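致 Salcedo 小型制作资助：Anar 项目第2期进展报告

报告人：Fuad Wolde
制作地点：Malla 共享工坊
日期：2018年3月16日

上一期报告写得过于乐观，这一期先更正。当时我说手持夹爪“基本完成，剩下的是收集演示和调参数”。现在看，夹爪只完成了能拿在手里开合的那一部分，“收集演示”四个字后面藏着的工作，比我们在申请书里列出的全部工作都多。Marina Lambrakis 读过那份报告的草稿，在“基本完成”旁边打了个问号，我没理。她的问号是对的。

先说本期结论，免得您翻到最后：左右两只手持夹爪能用，能录，录下来的东西有一部分可以还原成手的运动轨迹。至于这些轨迹能不能让 Venitau 机械臂把同样的活干出来，到今天为止我没有任何证据说能。我个人的估计偏悲观，理由写在后面。

一、本期做了什么

申请书里的设想是这样的：人拿着和机械臂末端一样的夹爪去干家务活，把动作记下来，再让机械臂照着学。吸引我们的地方是便宜，录演示的时候不需要真的机械臂在场，Venitau 那台可以继续放在工坊另一头给别人用。听起来很省事。我在写申请书的时候就觉得太省事了，但当时没有说清楚哪里不对劲，现在可以说清楚一些。

上期结束时我们有一只右手夹爪，左手那只还是一堆零件。本期把左手那只装起来了。本来以为把图纸镜像一下就行，打印出来才发现扳机的回位弹簧在镜像之后压着线，合到一半就卡。Marina 把弹簧座挪了位置，又把走线槽改到外侧，前后打了好几版。最后这一版能顺畅开合，只是左手比右手略紧，用惯了右手的人换到左手会觉得费劲。这种差别会不会进到数据里，我认为会，Marina 认为可以在后处理里消掉。我们没有达成一致，暂时两种说法都写在这里。

指头还是打印的黑色方块，内侧是平面。上一期有位评审建议加软垫，我们试过贴硅胶片，抓硬东西确实稳，抓塑料袋就糟了，袋子会粘在垫子上不肯下来。于是又拆了，回到光面。光面抓硬的、圆的东西容易打滑，但至少松手就是松手。安装臂上的螺孔改用了热压的铜螺母，之前直接往塑料里拧螺丝，换几次指头孔就滑了。这是本期我唯一敢说“修好了”的东西。

夹爪顶上的标记板也重做了一次，现在是白色三角板，上面布着小黑点，用来让外面的相机认出夹爪的位置和朝向。旧板子是我们用喷墨纸贴的，受潮以后边角翘起来，朝向算出来总是偏。新板子平整多了。偏差小了多少，我手里有几组对比，但测的条件不一致，拿来当成绩不合适，所以本期不报。

二、演示任务：收拾桶和袋子

任务的选择是本期争论最多的一件事。申请书里写的是“日常整理”，这个词宽得什么都装得下，我建议资助方以后不要再让这种词通过。落到桌面上，我们选了两样东西：一只塑料桶，一只塑料袋。桌子用的是工坊靠里那张浅色木桌，桌角带一个穿线孔。双手各持一只夹爪，人坐在桌边操作。

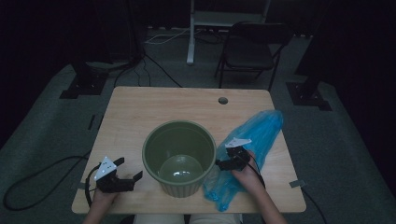 双手各持一只夹爪，桌上是橄榄绿色的塑料桶和蓝色塑料袋

选桶是因为它有一圈厚的卷边，夹爪容易咬住；选袋子是因为它不听话。Marina 的意思是，如果只录听话的东西，项目会显得很成功，可是谁也用不上。我同意，虽然这个决定让本期的数字难看了不少。

任务分两种。一种是把袋子撑开往桶上套，当垃圾袋用。另一种是从桶里往外取东西。第一种里，人戴着夹爪比徒手慢得多，这在意料之中。没料到的是，人会很快发展出一套只有人才会的办法：用手腕轻轻抖袋子，让空气把它鼓开；或者用前臂把袋子压在桌沿上，腾出一只夹爪来换位置。这两招都很管用，做起来甚至称得上漂亮，可机械臂一招也学不去。Venitau 的小臂外壳上不该压东西，手腕抖动的速度也超出我们敢给它的上限。更麻烦的是，前臂压袋子这个动作在数据里根本看不见，记录里只有夹爪的位置和开合。也就是说，模型看到的会是：一只夹爪松开了，袋子却神奇地留在原处。

我们后来定了规矩，录的时候前臂不许碰任何东西，手腕不许抖。规矩写起来容易，执行起来很难受。录得久了，人会不知不觉地回到自己的习惯，录的人自己发现不了，得有旁人盯着。Marina 盯我，我盯她，效率就少了一半的人手。

透明的、反光的东西是另一个问题。从桶里往外取东西的时候，越是透明的物件，画面里越难分辨它的边缘，桶壁一挡，光线又暗，人靠手感就能找到，相机做不到。这一点我在上期报告里轻描淡写地说“可以靠补光解决”。补光之后亮斑更多了，问题换了个地方而已。

三、数据情况

本期目标是录200段演示。录够了，这个数字是真的，但请不要单独引用它。

录够的意思是硬盘上有这么多段文件，每段都有开头和结尾，文件能打开。其中一部分因为标记板被手臂或者桶挡住，中间有一截位置是断的；另一部分是前面说的违规动作，要么整段丢掉，要么剪掉一截。还有一些时间戳对不齐，左右两只夹爪各走各的钟，差得不多，但双手配合的动作恰恰受不了这一点。剔除之后还剩多少，我打算等筛选标准定下来再报。现在报，无论报多少都是我说了算，资助方没有办法核对，我也不喜欢自己处在这种位置上。

线缆也值得说几句，因为申请书里完全没提。夹爪后面拖着线，沿着前臂往下走，再到地上。录的人做大动作的时候会被线拉住，于是自然而然地把动作做小。这种“做小”在数据里同样看不出原因。我们试过把线用魔术贴绑在前臂上，好一些，可是绑得紧了手腕转不动，绑得松了没有用。无线模块在采购清单上，不过我先泼点冷水：Marina 手头有一块旧的无线板，我们拿它试过，延迟忽大忽小，对齐时间戳会比现在更头疼。换成无线未必是进步。

夹爪上的相机是另一条数据来源，它跟着手走，能看到指头前面的东西，遮挡比头顶的视角少一些。这一路画面的质量比我预想的好，桌面纹理清楚，指头的位置固定，拿来判断开合很可靠。毛病出在近处：一靠近桶，画面就有很大一块被绿色占满，余下的部分才是桌子。

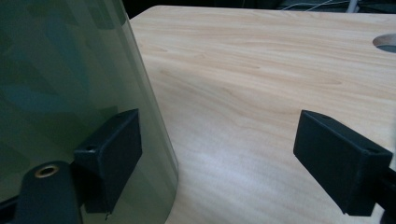 我们原先打算靠这路画面估算指尖到物体表面的距离，试下来结果很不稳定。物体离得越近，能参考的东西越少，而抓取恰恰发生在最近的时候。Marina 建议把相机往后挪，抬高一点，让视野更宽。代价是夹爪变重，重心往后走，拿久了手腕酸。她用一块配重做了个粗糙的模拟，我拿着录了半个下午，第二天写字都别扭。所以这个改动目前停在图纸上。也可以换更广的镜头，边缘畸变要重新标定，工作量不小，而且标定这件事我们每做一次就会发现上一次做错了某个地方。

说到标定，有必要交代一次返工。十一月录的那一批演示全部作废。当时右手夹爪的相机支架松了，螺丝没有拧紧，录的过程中角度慢慢往下垂，我们没看出来。后来把那一批的首尾画面放在一起比，指头在画面里的位置明显不同，才知道出了问题。那批数据在上一期报告里是计入成果的，请以本期的说法为准。现在每次开录之前先拍一张指头张开、中间什么都不夹的画面，收工再拍一张，两张对得上才算数。这个办法土，但目前没有发现漏网的。

四、迁移到机械臂

这是项目名义上的目标，也是本期进展最少的一块。

我们只做了一次像样的尝试，任务砍到不能再砍：夹住桶的卷边，提起来，平移，放下。桶是空的。轨迹来自筛过的演示，直接回放，不经过学习。机械臂做到了前面几步，放下的时候桶底先碰到桌面一侧，整只桶歪了一下，夹爪松开后自己站稳了。如果我只给您看最后的画面，它就是一次成功。我认为它是一次侥幸。再试时桶歪得更厉害，我按了急停。之后没有继续，因为继续试下去得到的只是更多侥幸和更多急停的比例，而原因我们已经大致知道：人的手腕会在放下的瞬间顺着桌面让一下，这个“让”来自触觉，位置轨迹里没有力的信息。

至于袋子，连回放都没有试。袋子每次的形状都不一样，回放毫无意义，只能等学习的部分。学习的部分还没有开始训练。申请书里画的进度表上，此刻应该是“初步训练结果分析”。那张进度表是我画的，画的时候没有参照任何做过同类事情的人的实际用时，这是我的失误，不该由后面的时间表继续替它圆场。

有人会问，既然这样，手持夹爪这条路还值不值得走。工坊里几乎每个路过的人都问过。我的看法是，它对于“人知道怎么做、机械臂够得着、中间不需要力”的任务大概是值得的，可这个范围比宣传这类办法的文章所暗示的窄很多。Marina 比我乐观，她认为加上简单的力传感器就能把范围扩开一大块。她愿意在下一期负责这一部分，我也愿意被证明是错的。她的方案附在本报告的电子版后面，建议您直接读她写的，不要读我的转述，我转述的时候总忍不住加上几个“但是”。

五、经费

本期批准额度是600欧元，实际支出615欧元，超出的部分我已经垫付，不申请补发。

钱主要花在相机和镜头上，其次是打印耗材和紧固件。耗材超得最多，左手夹爪反复改版，每一版都要连外壳一起打，改弹簧座这么一个小地方也得重打整块。早该把外壳拆成两件设计，这样只打要改的那一件。现在拆了，晚了一点。相机那一项原计划买新的，最后有一只是从工坊的旧设备柜里找出来的，省下的钱差不多都填进了耗材的窟窿。

没有花的一项是力传感器。申请书里有，本期一直拖着没买，理由是还没确定装在指根还是装在安装臂上。装在指根读数干净，但换指头的时候要连传感器一起拆；装在安装臂上好维护，读数里会混进夹爪自重和线缆的拉扯。Marina 倾向指根。我倾向先借一只来两处都试一试，再决定买哪种。

工坊的场地费按原协议执行，没有变化。唯一的新情况是，靠里那张桌子现在得提前登记，因为别的组也看中了那一块地方的灯光。登记不上的时候我们换到门口那张，门口白天有日光，亮度一直在变，录出来的东西和靠里的混在一起很难用。所以宁可少录，也只在靠里那张录。

六、上期意见的回应

评审意见里有三条需要答复。

关于“是否应增加演示人员，避免只学到两个人的习惯”：应该。我们请工坊里几位会员试过，新手前几段基本不能用，等他们熟练了，也差不多没耐心了。这是人之常情，坐在那里反复套垃圾袋并没有什么意思。下一期打算把每个人的录制时间缩短，任务换得勤一些。我不保证有效。

关于“能否公开设计文件”：左右夹爪的图纸可以公开，标记板也可以。我主张等外壳拆件的版本稳定之后再放出去，现在的版本放出去，别人照着打，会把我们走过的弯路原样走一遍。Marina 主张现在就放，并且把弯路也写上。这件事上她说服了我一半，我们打算先整理一份已知毛病的清单，和图纸一起公开。

关于“成果是否足以支持家庭场景的应用”：不足以。上期报告里有一句“为家庭应用打下基础”，请当作没有写过。一张干净的桌子，一只桶，一只袋子，固定的灯，两个知道自己在做什么的人，离任何人的家都很远。我家厨房的地上光是购物袋就有四五种材质。

七、下一期打算

先定筛选标准，写成一页纸，让不认识我们的人也能照着把演示分成能用和不能用。标准定下来以后，把现有的演示重新过一遍，报出剩余数量，连同剔除的原因。

时间戳的问题优先于新的录制。左右夹爪改用同一个触发信号，线已经买了，接口还没焊。焊好之前不再录双手任务。

借力传感器，两处都试。

训练从提桶这一个任务开始，袋子往后放。如果提桶在机械臂上做不到稳定地放下，我会在下一期报告里建议停止迁移的部分，把剩余经费用在夹爪本身和数据整理上。资助方如果认为应该更早停，请直接告诉我们，不必等到报告的时候。

需要资助方决定的只有一件：力传感器那一项能否顺延到下一期支出。不能顺延的话，我们就用借来的那只撑着，届时相关的数据会少，请对 Marina 那一部分的进度有相应的预期。

原始记录、开录前后的核对画面和支出凭证都放在项目共享目录里，评审随时可以看。十一月作废的那一批没有删，单独放着，文件夹名字里写了“勿用”。

Fuad Wolde

附：Marina Lambrakis 的补充意见

正文我看过，事实部分没有异议，语气部分请打个折扣。提桶的那次尝试，Fuad 写成侥幸，我认为它至少说明夹爪的尺寸和机械臂末端对得上，轨迹的整体比例也对，这两点在装左手夹爪之前都还是未知的。放下时的歪斜，我怀疑有一部分出在桌面高度的测量上，和有没有触觉无关，重新量一次桌子就能知道。桌子下周登记到了，我去量。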